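Search this site
Search
Go

# README – Mandagi recipe cards, plain text edition

Version of 1 January 2005. Please read this file before you use the cards.

## What is inside

The folder holds 700 recipe cards from the Mandagi cooking club in Nirkstead. The cards were written by hand by many members and kept in two metal drawers. Zinhle Gumede typed them, and I, Fouad Kanaan, checked the typing against the paper and made the files.

Each card is one text file. The name of the file is the number on the card, so the lentil soup is 2109.txt. The numbers do not run without gaps, as the club gave every family its own block of numbers and most families did not fill it.

## Fields

- `title` – the name of the dish, in the spelling of the card
- `from` – the family block, never the name of a person
- `serves` – empty when the card does not say
- `method` – the text of the recipe
- `note` – everything written on the back or in the margin

## Measures

This part gave us the most trouble. Older cards use cups and spoons, and a cup was not always the same cup. We did not convert anything. If the card says "a tea glass of oil", the file also says this. When a card gives grams, we write them as a number with a small g, for example 1000 g, also where the writer used kilos.
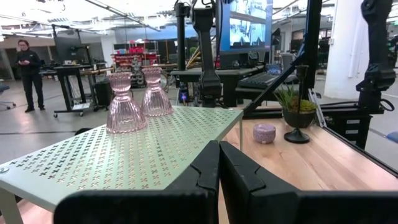
Oven heat was left as it stands too. Many cards say only "moderate" or "a good hot oven", and I think it is better to leave the judgement to the cook. Where the card has a number but no unit, we put a question mark behind it.

## Spelling

We kept the spelling of the writers in the title and the method. The colour of an onion may be "golden" on one card and "goldern" on the next. For searching, use the file index.txt, where the main ingredients are given in one standard spelling.

## Known problems

- Some cards have grease marks and a word is lost. We write [unreadable] in this place.
- The Lestimia block has two cards for the same plum cake with different amounts of sugar. Both are kept.
- The pickles are not yet in the index. Zinhle hopes to finish them in March.

## Use

You may copy and print the cards for your home or for a club. Please do not sell them. If you find a mistake in the typing, send us the card number and the line – we will look at the paper card again.

Contact: Fouad Kanaan, Mandagi cooking club, Nirkstead | © Mandagi cooking club | Back to top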